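Coller gripper

The Coller gripper is a hand-held gripper built in pairs at Pukov, the shared workshop I belong to. You hold one in each hand, you do a job with them (folding a cloth, say, or putting lids on tubs), and the cameras record how the job was done so a robot arm can have a go at it later. I wrote most of this page and I built one and a half of the pairs, so please read it as coming from somebody who's fond of the thing! Last gone over on October 9, 2020.

Name

It comes from an early version that had a plastic collar round the wrist. Somebody spelled it wrong on the parts box, the box stayed in use for months, and by the time the collar had gone the name was stuck fast. The older name, Dunetti Two, still turns up in a few of our build notes and means the same tool.

Body

The body is a grey plastic shell in two halves, with the seam along the side. Ours are printed at Pukov on the big machine, and one full shell weighs 416 grams before anything goes in it. I know that sounds heavy. The first shells were a good deal lighter and they flexed when you squeezed, which made the marker readings wander all over the place, so we put the plastic back in.

There's a camera on each gripper with a very wide round lens. It sees the fingers, it sees whatever you're picking up, and if you tip it back it sees a fair bit of the ceiling as well. We tried a narrower lens and kept losing the fingers at full opening, which is 80 mm on the current build. With the wide one you get the inside face of the finger and most of the room behind it, bent at the edges – fine for the software, a bit queasy for people watching it back. 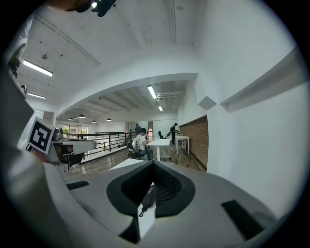

Fingers and markers

Each finger carries a square black-and-white marker. The software finds the markers in the camera picture and works out how far apart the fingers are, so there's no sensor in the hinge at all (a great relief to me, as I'd wired the hinge sensor twice and broken it twice). Print the markers matt. Glossy paper catches the strip lights and the marker simply disappears for a few seconds at a time.

The pads at the tips are dark and teardrop-shaped. Kariuki, the shop we buy the rubber sheet from, sells it in two grades and I'd go for the softer one, even though it picks up fluff.

At the back of the body sits a white cube with more markers on its faces. This is for the second camera, the one you wear on your head, which needs to know where each hand is. A flat plate did the same job in the first build and it was hopeless whenever you turned your wrist. With a cube there's nearly always a face pointing somewhere useful. Glue it square! Mine went on a touch crooked in August and I spent an entire evening blaming the software.

Setting out

Grippers go down on a white table, one left and one right, with the cubes where the head camera can find them. Clear the rest of the table as far as you can, and look down at both tools for a slow count of five before you pick them up. Give the cables on the floor a glance too, as it's very easy to hook one with your foot when you're staring at your hands.
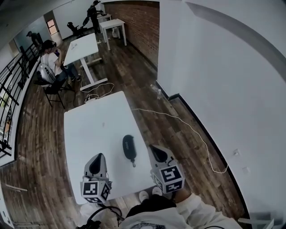 Recording

A session at Pukov is 30 goes at the same task, then a rest. You can do more, but your thumbs will complain and the later goes get sloppy. Keep your elbows loose, move at the speed you'd normally move, and don't stop to correct yourself halfway. A fumble that you recover from is perfectly good material. A fumble followed by a long pause and some muttering has to be trimmed out afterwards, and trimming is the dullest job in the building.

Our shared drive holds 2,877 goes so far. Lids are much the largest group, for no better reason than that we had a lot of tubs.

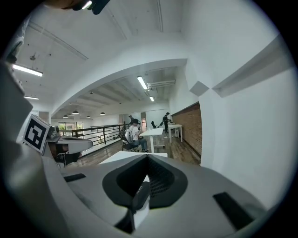
Cloth is the one I'd like to see more of. It's harder on the pads and the results are patchier, but the arm learns something different from it, and you find out very quickly whether your fingers close evenly. One of mine didn't. I shaved the hinge down with a bit of fine sandpaper and it's been better since, though it still squeaks.

Known faults

The hinge squeaks, as above. The screws on the finger bracket work loose after a few sessions, and thread lock helps, but use the weak sort or you'll never get them out again.

Older shells have a slightly different hole spacing at the cube mount. If you've got a Dunetti Two shell, drill the new holes before you fit the camera, and tape over the opening while you drill so the dust stays out.

See also

Marker printing; Head camera strap; Pukov parts shelf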